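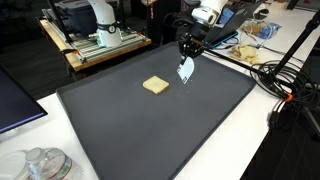

Bread station, open day at Castgate, 10/03/2022

Forum: Visits and Open Days
Topic: Castgate open day, remarks from attendees

Y_Adeyemi (moderator)
Members who attended the open day are invited to record their remarks in this thread. The organisers at Castgate have asked for comments on the manipulation hall in particular, where one robot arm was given the task of cutting sliced bread. Attendance for the whole day was 198. Please keep to matters observed on the day or raised with the staff. Questions on the Onyeka programme should go in the separate topic opened in February.

Yakubu Adeyemi

remar_kitchens
I attended on behalf of Remar, which supplies prepared food to schools. The staff were courteous and did not hurry visitors past the tables. My reservation concerns the choice of task. A commercial slicer can deal with 1,000 pieces of bread before a shift is properly under way, and it needs no camera to do so. I would have preferred to see an arm pack a box or lift a tray.

Hanane Ouali

C.Akpan
I must disagree with the previous contributor. A slicer does one thing to one product at a fixed position. The purpose, as explained to our group, was to study how an arm handles a soft item that gives way under the blade and does not always lie where it was put. Bread is cheap and can be replaced at once, and everyone watching knows what a fair cut looks like.
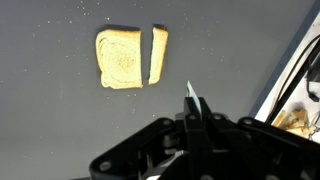

I would add that the width of the strip matters less to me than the edge. A straight edge on soft bread suggests that the blade is being brought down without too much dragging, and that was the point on which I questioned the demonstrator at some length. She was candid that results differ from one loaf to the next.

Chukwuemeka Akpan

remar_kitchens
I accept the point about soft items. I do not accept that crumbs are a minor matter. In our premises a surface in that state would be cleared before any further work was done, and I heard no answer on how the fittings near the blade are to be washed.

A_Danladi
The question of washing was put in the afternoon session as well. The reply was that the equipment is for research and is not offered for food production. I think the printed programme should have said so, as several visitors from catering firms had plainly come with other expectations.

On the cutting itself, I found the slice held on its edge more instructive than the slice lying flat. 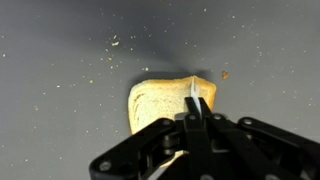 The crust is the difficult part in that position, and a blade that starts badly there will push the slice over. I should have liked a second viewing, but each group was limited to 50 persons and ours was called on to the next hall.

Amarachi Danladi

rhea_d
May I ask whether the public could see the view from the gripper camera during the session? I was with the Wurneck party towards the back and could see very little past the people in front.

Rhea Dalisay

C.Akpan
Our group was shown it on request. I agree that it ought to be offered to every group, on a larger screen.

Y_Adeyemi (moderator)
Thank you. I shall forward 2 requests to Castgate: a clear statement in the programme that the cutting work is research only, and a screen visible from the back of the hall. The remarks on cleaning will be sent with them. Mrs Ouali's view on the choice of task will be passed on in her own words, together with Mr Akpan's reply. The topic remains open to anyone who attended and has not yet written.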